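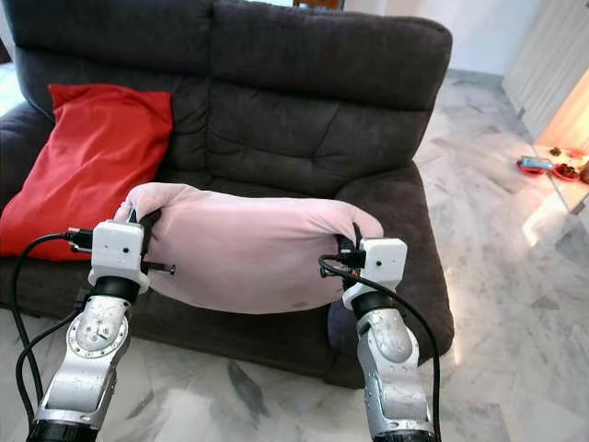 **Can I record my own examples with Favance if I've never taught a robot anything before?**

Most people who buy it are in that position. You need a two-armed robot that moves when you ask it to, a free afternoon to set things up and a bit of patience. If you can drive the arms without knocking a lamp over, you can record with them.

## Favance two-arm recording kit

I'm Padmavathi Sastry, and I look after Favance here at Trudard. I was a customer first (I pestered them so much about the early version that I ended up working on it), so I'll try to tell you what I'd have wanted to know before paying for one.

Favance is a pair of hand-held controllers, a recorder box, a foot pedal and the software that ties them together. You hold the controllers, the robot's arms follow your hands, and the recorder saves everything that went on: joint positions, gripper opening, your own hand movements and whatever cameras you've plugged in. Each go at a task is saved as an episode. Collect enough decent episodes and you've got something to train on.

It doesn't include the arms. I know, I know - people do ask. We work with quite a few makes and the compatibility sheet is on the downloads page. If yours isn't on it, write to me before you order and I'll have a look at the driver.

### Household jobs, soft things especially

The kit will record anything your arms can do, but soft household stuff is what I love it for. Cushions, towels, bedding, coats! Rigid blocks on a table are a fine way to check your wiring, and then you get bored of them by teatime.

A cushion is a lovely first two-handed job. With a gripper pinching each end it sags in the middle, and how much it sags depends on how far apart your hands are, so straight away you're doing something one arm couldn't manage as nicely. The pale pink one against a dark grey sofa is kind to the cameras as well. I'd avoid starting with a charcoal cushion on a charcoal sofa, though do record some of that later on, once the easy version trains properly.

Shiny floors are worth a word. Marble with light coming across it gives you bright patches that move through the day, and a system that has only ever seen your room in the morning can get quite lost after lunch. Record in both. Don't draw the curtains to make life simpler unless you plan to keep them drawn for ever.

And leave other things lying about. A red cushion against the backrest behind the one you're moving is good practice for the learner, as it has to work out which one you mean. Move the extra one between batches, or take it off the sofa for a while.

### What's in the case

- Left and right controllers, with a trigger on each for the gripper
- Recorder box with a removable drive
- Foot pedal (start, save, bin)
- Network lead and power supply
- Clamp-on arm for a head-height camera (camera not included)
- Printed quick-start card, big type
- Carry case

| | |
|---|---|
| Recording rate | 200 samples a second per arm |
| Recorder power draw | 28 W |
| Starter task cards | 26, as printable sheets |
| Suggested first batch | 200 episodes of one task |
| Runs on | Wired network, any recent Linux machine |
| Export | Our own format, plus plain tables and video files |

The camera files are saved at whatever rate your camera gives, and the software lines them up with the arm data afterwards. You don't need to do anything for that apart from running the clock check when you start. It's the green button. Please do press the green button - I've had long phone calls that ended at the green button.

### A first session, the way I do it

I start with the robot parked in front of the sofa and the controllers on their stand. Pedal once and the arms go live, slowly, until they match where my hands are. Then I practise without recording. I know that sounds like wasted time, but your first tries will be full of hovering and second thoughts, and the learner will happily copy every bit of dithering you give it.

For the cushion task I write a single sentence on the task card before I touch anything: "Pick up the pink cushion by both ends and set it down against the backrest." The sentence goes into every episode in the batch. If halfway through you decide you'd prefer it on the armrest, start a new batch with a new sentence. Mixed batches are a right pain to untangle.

Then it's pedal, do the job, pedal. If it went well, save. If I dropped the cushion and picked it up again neatly, I save that too and tick "recovery", and if I made a complete hash of it I hold the pedal down and it goes in the bin. The bin isn't emptied until you say so, which has rescued me more than once.

Between goes I change where the cushion starts. Flat on the seat, on its side, half hanging over the front, creased, turned round. The software has a little "shuffle" prompt that suggests the next starting position, and you can switch it off if it annoys you (it annoys Colleen).

### Cables

Give the gripper cables room to loop. Wherever they come out of the housing, they want enough slack for the wrist to turn fully both ways, and they should run back down the arm without pulling tight at the elbow. Before the first recording I turn each wrist all the way round by hand and watch what the cable does against the furniture. Soft things on a sofa are just the sort of stuff a loop will snag, and a cable that drags a cushion along will teach your system something very odd.

We sell a bag of hook-and-loop ties for this. Any shop's will do the same job, to be fair.

### From the workshop

Colleen Ouellet does our returns and repairs, and I asked her what people most often get wrong. Her list was longer than I'd hoped:

1. Leaving the controllers on the floor. They get trodden on. Use the stand.
2. Pulling the drive out while the light is still blinking.
3. Squeezing the trigger as hard as they can. It reads position, so a hard squeeze gets you nothing extra and wears the spring out.
4. Mounting the head camera so it sees the furniture beautifully and the grippers hardly at all. You want both grippers in view for the whole job.
5. Ignoring updates for months, then ringing up about a bug we've fixed.

Springs and triggers are sold as spares and you can fit them yourself with the small hex key in the lid of the case.

### Which version?

**Favance** is the one I've described, and it suits a single robot and one person driving.

**Favance Robichaud** adds a second screen and a tagging pad, so a friend can mark up each episode while you carry on driving. It's dearer, and if you work alone I wouldn't bother. In a pair it's a joy, though, and the tagging gets done on the day when you both still remember what happened.

There's also a padded backpack harness made for us by Prarkosport, for people who carry the recorder from room to room. It fits both versions. I'm short and it fits me fine on the tightest setting; taller colleagues say the same about the loosest.

### Bits people write in about

**Will it pause safely if I let go?** Let go of either controller and both arms hold where they are. The grippers stay shut, so if you were carrying something you'll still be carrying it.

**Can two people take a controller each?** You can, and it's very funny, but please don't train on it.

**Do you see my recordings?** We don't. Everything stays on your drive unless you send me an episode for help with a fault. If there are people or family photos in the background, have a look through before you send anything.

**Does it train the model as well?** Favance stops at a tidy set of episodes. There are sample scripts for loading them, and the readme lists the settings I used for the cushion task.

### Ordering

Orders go through the Trudard shop and are packed by Colleen, with a test recording already on the drive so you can check playback before connecting your own arms. Delete it when you're done, it's only taking up space. If you bought the January batch, your pedal has the older plug and you'll want the adaptor, free on request - put "pedal" in the subject line and tell me where to post it.

Page last changed 12/07/2020: new spares, corrected the power figure.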